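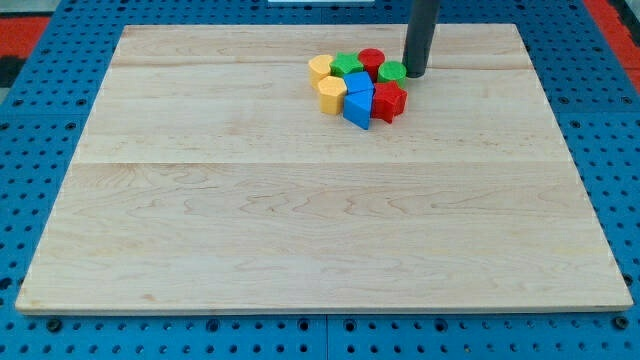
Coloured plastic shape blocks grouped on a pale wooden board.

# Tasurell Scalp Serum and Tablets

Tasurell is a two-part routine for dry, flaky or itchy scalps. It consists of a leave-on serum and a daily food supplement tablet. The two are sold together as a starter pack or separately as refills. Both are made for adults and can be used with any hair type, including coloured and chemically straightened hair.

Page last checked 8th July.

## What is in the pack

The starter pack holds one bottle of serum with a dropper cap, one box of tablets and a folded leaflet. The tablets come in blister strips. Refill boxes have the same tablets in the same strips, without the leaflet. If you need another copy of the leaflet, ask customer service and they will post one to you free of charge.

The serum bottle is dark glass. Please keep the cap when you buy a refill, as refill bottles come with a plain screw top.

## The serum

The serum is water-based and has no added perfume. It has a faint smell of its own, slightly like oats, that fades as it dries. It does not need to be rinsed out.

**How to use it**

1. Part dry or towel-dried hair where the scalp feels tight or flaky.
2. Put 2 or 3 drops on the parting.
3. Rub in with the fingertips for a few seconds.
4. Move along to the next parting and repeat.
5. Let it dry before using a hairdryer or straighteners.

Use it in the evening, every day for the first 6 weeks. After that, most people go down to two evenings a week. If you wash your hair in the evening, put the serum on afterwards.

Long or thick hair may use up a bottle faster. The serum is meant for the scalp only and there is no benefit in combing it through the lengths, where it can leave the hair feeling a little stiff.

## The tablets

Take one tablet a day with food and a glass of water. Do not take more than the stated daily amount. The tablets are coated and should be swallowed whole.

Each tablet contains zinc, biotin, selenium and vitamin B2. Zinc, biotin and selenium contribute to the maintenance of normal hair. Vitamin B2 contributes to the maintenance of normal skin. The amounts are printed on the back of the box. If you already take a multivitamin, compare the two labels first, as you may be getting enough zinc and selenium already.

The tablets are suitable for vegetarians and vegans. They contain no gelatine, lactose or gluten. Food supplements should not replace a varied diet.

## Serum ingredients

Aqua, glycerin, panthenol, Avena sativa kernel extract, niacinamide, allantoin, xanthan gum, phenoxyethanol, ethylhexylglycerin, citric acid.

The formula was changed in February. The older version contained menthol, which some customers found too strong. Bottles with the old formula have a green band on the label and can be used up to their expiry date.

## Before you start

Try a drop of the serum behind the ear and leave it for a day. If the skin turns red or sore, do not use it. Keep it away from the eyes and rinse well with water if any gets in.

Speak to a doctor or pharmacist before taking the tablets if you are pregnant, breastfeeding, on regular medication or being treated for a thyroid condition. Biotin can affect the results of some blood tests, so tell the person taking the sample that you have been taking it.

See a doctor if your scalp is bleeding, weeping or very painful, or if hair is coming out in patches. Tasurell is a cosmetic and a food supplement. It is not a treatment for psoriasis, ringworm or any other medical condition.

## Storage

Store both products below 25 °C, out of direct sunlight and out of reach of children. Use the serum within 5 months of opening. The expiry date of the tablets is stamped on the end of the box and on each strip.

## Customer survey

We sent a questionnaire to people who had bought the starter pack from our own shop and received 1,759 completed replies. The comments were used to rewrite the leaflet. The main request was for clearer directions on partings, and the steps above are the new wording.

## Questions we are often sent

**Can I use the serum without the tablets?**
Yes. They are sold separately and neither depends on the other.

**Will it stain pillowcases?**
The serum is clear and washes out at normal temperatures. Let it dry before going to bed.

**Can I use it with an anti-dandruff shampoo?**
Yes. Rinse the shampoo out fully first. If the shampoo was prescribed, check with whoever prescribed it.

**I missed a day. Should I take two tablets?**
No. Carry on with one the next day.

## Ordering and returns

Tasurell is distributed by Turum from the Grisden warehouse. Orders can also be collected from the Turum counter on Wilczyńska during opening hours. Bring your order number.

Unopened packs can be returned with proof of purchase. Opened bottles and broken strips can only be returned if they are faulty. If a bottle arrives leaking, send us a photograph of it along with the batch code from the base, and we will replace it.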